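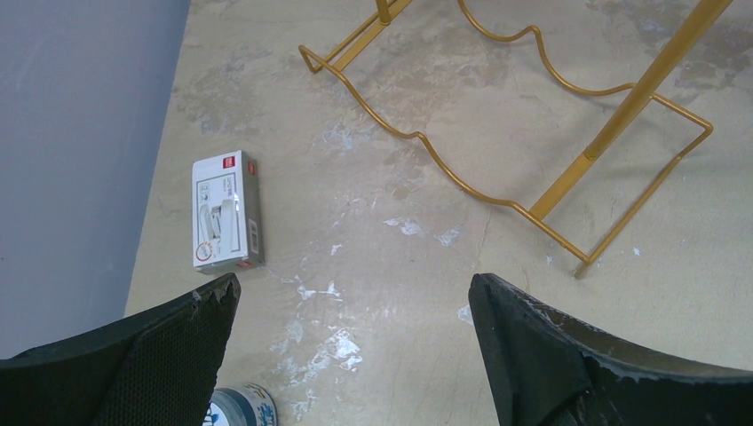 Suporte de arame dourado para taças, Vitarico

Comprei o suporte em fevereiro, na loja De Luca, por 719 coroas. Queria tirar do armário as taças de plástico que usamos no terraço, que passavam a vida a tombar umas sobre as outras. Já tinha tido um modelo da Senesau, de pendurar por baixo da prateleira, e desisti dele quando os parafusos começaram a ceder.

O Vitarico vem desmontado. A base é um retângulo de varão fino e os postes são feitos de troços que encaixam uns nos outros. Demorei 14 minutos a montá-lo, contando o tempo em que tive um poste ao contrário. As instruções são uma folha só com desenhos pequenos.

As taças entram de cabeça para baixo, com o pé preso entre os arames. Com copos vermelhos, laranja e amarelos o conjunto fica alegre, e o dourado ajuda. 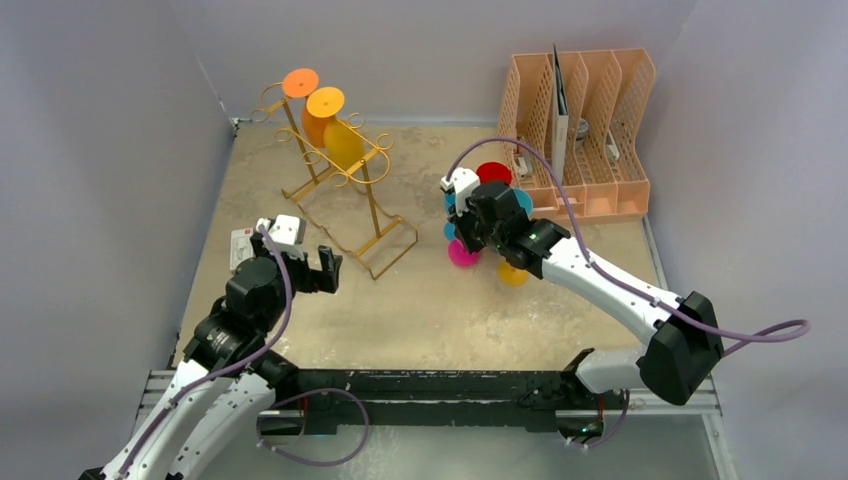
O suporte dourado, à esquerda, com três copos pendurados.

O primeiro que tentei encher ficou torto porque pus tudo do mesmo lado. Convém alternar. A Tatiana Hrubý, que mora comigo, carrega-o sempre da direita para a esquerda e também não teve problemas. Os arames cedem um pouco quando se empurra o pé da taça, mas voltam ao sítio.

Com taças de vidro não o uso. Experimentei duas da Rusow, de pé largo, e entravam à força. As de plástico passam bem.

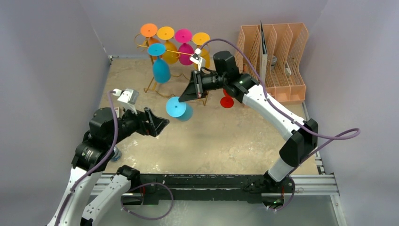
Página 45

Cinco taças penduradas ainda deixam ver bem onde está cada cor, o que dá jeito quando cada pessoa tem a sua. A azul costuma ir para a frente, por ser a da Meriem Sqalli quando cá vem jantar. Para tirar uma taça, pega-se na haste e puxa-se a direito. Se se puxar de lado, o pé prende na curva do arame.

A limpeza faz-se com um pano húmido. As curvas juntam pó e levam mais tempo que o resto. A tinta aguenta, por enquanto, sem lascas. Ocupa bastante bancada, e vazio não se dobra.
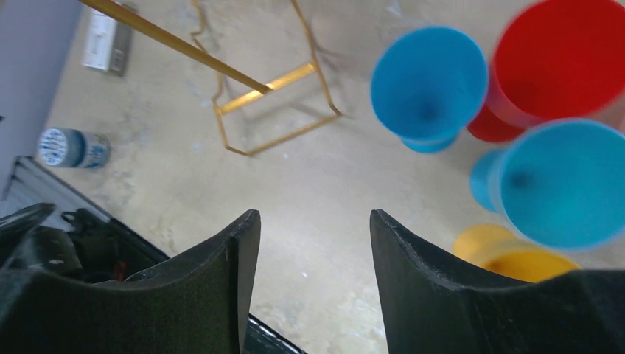
Prós e contras

A favor: montagem rápida, taças à vista, acabamento brilhante.
Contra: folha de instruções fraca, aperto com pés largos, pó nas curvas.
Garantia: 12 meses.
Nota: 4 em 5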